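Pool rotation at the Studwood statehouse moves to software

27 Nov 2020

The correspondents' group at the Studwood statehouse has stopped assigning its pool cameras by phone. Since May the rota has been run by Jatska, a scheduling system licensed from Condura, and the group's pool coordinator says the change has mostly removed arguments over who was offered a slot and when.

"Each outlet gets a timestamped notice and has nine minutes to accept," the coordinator said in an interview. "If the window closes, the slot goes to the next outlet on the list. The log is open to every member."

The system has handled 361 assignments so far. Under the old method, a producer at the outlet holding the rota called the others in turn and kept notes by hand.

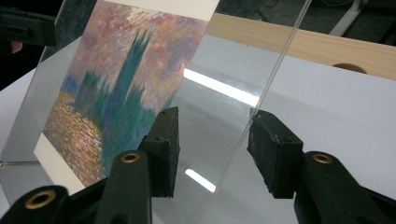 Cost was the main objection. Members pay into a shared fund, and the license takes some $2,000 of it a year. The Dudek stations, which supply most of the live trucks, asked for a credit against their share.

"They got it," the coordinator said. "A truck day is worth more to the pool than the fee."

Late changes remain a weak point. When the governor's office moves a briefing by less than an hour, Jatska treats it as a new event and restarts the rotation, which can drop a crew already on site. Condura has supplied a manual override, and its use is recorded in the same log.

"I would like a rule in the software for that," the coordinator said. "At present it depends on who is at the desk."

The license comes up for renewal in May.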